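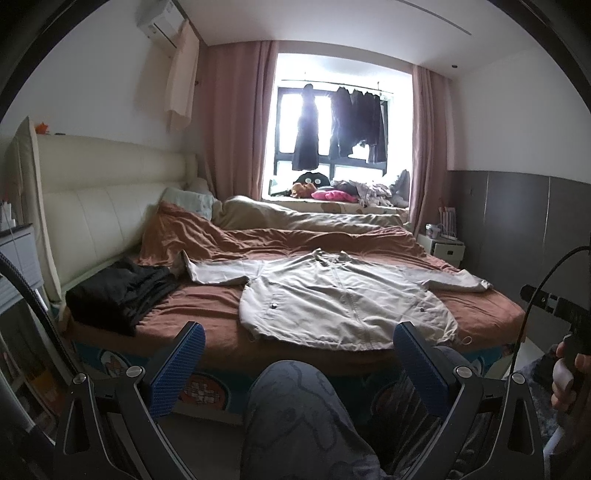 Chapter 3
Teaching by Hand

What this chapter covers
Why a jacket is harder than a box
Showing a robot a task with a hand-held gripper
What counts as one demonstration
Planning a recording session you will still be able to use in June
The Ritano project: your team's brief

In the last chapter your arm picked up a wooden block and put it down on a paper square. If it was a good day, it did this more than once. You may have gone home with the impression that picking things up is mostly solved, and that the rest of the course would be a matter of bigger blocks.

Now try it with a jacket.

A block has six faces and keeps all of them while you work. You can write down where its corners are, go to lunch, and find the corners where you left them. A zip jacket has a collar, a hem, two sleeves and a strong tendency to become some other shape as soon as it is touched. Pull one cuff and the shoulder comes too. Lift the hem and the zipper, being heavier than the cloth around it, decides where everything goes. There is a drawstring. Nobody designing a robot course would have asked for a drawstring.

Engineers call things like jackets deformable objects. The name is accurate and makes the matter sound calmer than it is. A rigid object can be placed in space with a position and an orientation, which you met in Chapter 2 as a short row of numbers. Cloth needs a great many more numbers, and most of them change every time someone breathes on a sleeve. Worse, much of a folded garment is out of sight under the rest of it. The camera sees the top layer and has to guess.

You could still try to write the rules. Every year at least one team does. The first version says: find the left cuff, grasp it, move it to the middle. Then the garment arrives face down, so a rule is added for that. Then a sleeve arrives inside out. By the end of the second week the program is over 300 lines long and folds one particular jacket, on one particular table, provided it has been folded already.

This chapter takes the other road. Instead of telling the robot what folding is, we will fold, repeatedly, and keep a record. The robot's job will be to find the pattern in what we did. Ours will be to do something with a pattern in it, and this is where most teams get their surprise.

3.1 Borrowing the robot's hand

The simplest way to record a person folding laundry is to film them. This gives you a lovely film of human hands, and your robot does not have any. A human hand can pinch a hem between two fingers while a third smooths the cloth and the palm holds down the other side. The robot has two jaws that open and close. Whatever clever thing your little finger was doing is of no use to it.

So we hand the person the robot's problem. In this course you will work with a hand-held gripper: the same kind of jaws that sit at the end of the arm, on a handle, opened and closed with a trigger. A camera rides along with it and sees the job from the gripper's side. You do the task with the tool, and the tool keeps the record. Because your jaws and the robot's jaws match, anything you manage to do is at least possible for the robot. Anything you can't do, it can't either, and now the two of you have something in common.

There are two pleasant results of this arrangement. The first is that the robot can stay home. It is heavy, it needs power, and it belongs to the school in a way that involves signatures. The gripper goes in a bag. You can record at a kitchen table or in a bedroom, and the surroundings will be more varied and more honest than anything the lab can supply. Lab tables are bare and evenly lit. Beds have blankets that bunch up and a window behind them blazing away at exactly the wrong exposure.

The second is that your respect for your own fingers will go up sharply. Plan on being bad at this for the first hour. People who have folded their own clothes for years pick up the gripper and cannot get hold of a collar. They stab at the cloth. They pinch the blanket along with it and lift both, with great care, to the wrong place. Do not record this hour. (Some of you will record this hour.)

3.2 What counts as one demonstration?

A demonstration is one complete attempt at a task, from a clear start to a clear end. The words "clear start" and "clear end" look harmless, and we are going to spend a page on them anyway.

Suppose the task is "fold the jacket." Does it begin when the jacket is lying flat, or when it is in a heap? Is zipping it up part of the task? Is it finished when the last fold is made, or when the jacket has been carried to the pile? If it goes on the pile crooked and you nudge it straight, was the nudge part of the demonstration or were you just being tidy?

None of these questions has a correct answer. Each of them must have one answer, though, and everyone on your team must give the same one. Xolani Ndlovu, who ran the Ritano project at Oosthuizen Technical High School for several years and wrote the first version of this chapter, put it to his students like this:

"The robot will believe you. If you scratch your nose in the middle of every fold, it will learn that noses are part of folding. It won't ask."

His own class once recorded 225 demonstrations before discovering that half the team folded the sleeves in first and the other half folded the body first and tucked the sleeves afterward. Both ways gave a perfectly decent jacket. The robot, trained on all of it, lifted a sleeve, paused over the middle, and went back for the hem. It did this with every appearance of thought. The class named the behavior "the committee" and started again.

The lesson usually drawn from this story is that everyone should fold in exactly the same way. That is half right. The order of the steps should be the same. Where the jacket lies, how wrinkled it is, which jacket it is and what sits around it ought to change, and change often. If the garment always starts in the same spot, the robot can learn the spot and ignore the garment, and it will. Like many students, it takes the shortest route to the grade.

Keep these two lists in your notebook.

Hold steady:
the order of the folds
where the task starts and ends
who is allowed to say "that one doesn't count"

Let vary:
the garment
its position and its wrinkles
the surface, the light, the clutter nearby
the person holding the gripper

The last item tends to start arguments. Each team has one member who is plainly better with the gripper, and the temptation is to let that person do everything while the others hold the clipboard and eat. Resist it. A robot taught by a single pair of hands picks up that person's habits along with the folding, including the ones that only work for them.

3.3 The room is part of the data

Clutter deserves a word. New teams like to clear a room before they record, as if company were coming. Then the robot is put to work in a room where someone lives, meets its first plush toy, and loses its nerve.

Leave a fair amount of ordinary life in view. A bed with a rumpled duvet, a folded stack near one corner, clothes on a rail in front of the window and a row of stuffed animals on the ledge is a perfectly good place to work. What matters is whether the gripper's camera can see the cloth it is supposed to be handling, and whether the jaws have room to open around it. A teddy bear watching from the window will do no harm. A sock under the jacket will.

Do look for things you wouldn't want in a recording: mail with an address on it, family photographs, a screen left on. Move those first. Ask before you record in anyone's home, and ask everyone who lives there. A younger brother who was not consulted has a way of joining the demonstration.
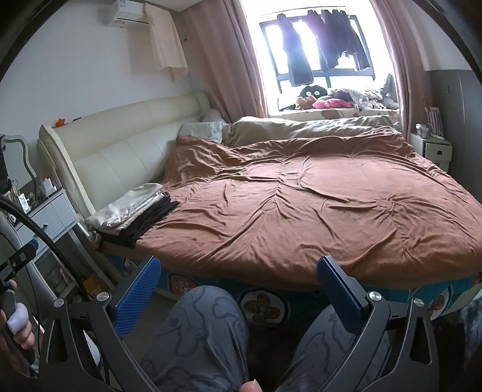
3.4 Your brief: the Ritano project

Your team will teach the Vornard arm in the lab to fold one type of garment. You choose the type. Towels are allowed and will be marked as towels. Jackets are allowed and will be marked with sympathy.

Teams have 3 members. Between now and the end of the chapter you will:

Agree on a written definition of the task, no longer than half a page, stating where it starts, where it ends, and the order of the folds.

Practice with the hand-held gripper until each member can finish the task without help. Fingers do not count as a second gripper, however natural it feels to reach in.

Record 300 demonstrations in at least 2 rooms. Share the work evenly.

Watch your recordings. All of them. This is the dullest part of the project, and it is where the marks are.

Throw out the attempts that break your own definition, and write down how many went and for what cause.

Hand the rest over for training, and write one paragraph predicting what the robot will do wrong.

The prediction is graded on its reasoning. A team that expects trouble with the left sleeve, explains why, and gets trouble with the left sleeve will do better than a team whose robot folds nicely for reasons they can't account for. The Namach worksheets at the back of the book have space for the definition, the session log and the prediction. The space for the session log is too small. Use the margin.

Before you begin

Check that the gripper closes fully and opens fully when you work the trigger. Check that the cable has enough slack for you to reach the far side of your work surface; a tug in the middle of a fold ends the demonstration. Wipe the camera lens. Start a short test recording, stop it, and play it back on a different device before you do anything else.

Then put the garment down, pick up the gripper, and fold it once, slowly, with the recorder off. Say each step aloud as you do it and have a teammate write down your words. Compare what was written with your half-page definition. If they differ, fix the definition now, while it is still only half a page.

Section 3.5 begins with what the camera sees when the sleeve is in the way.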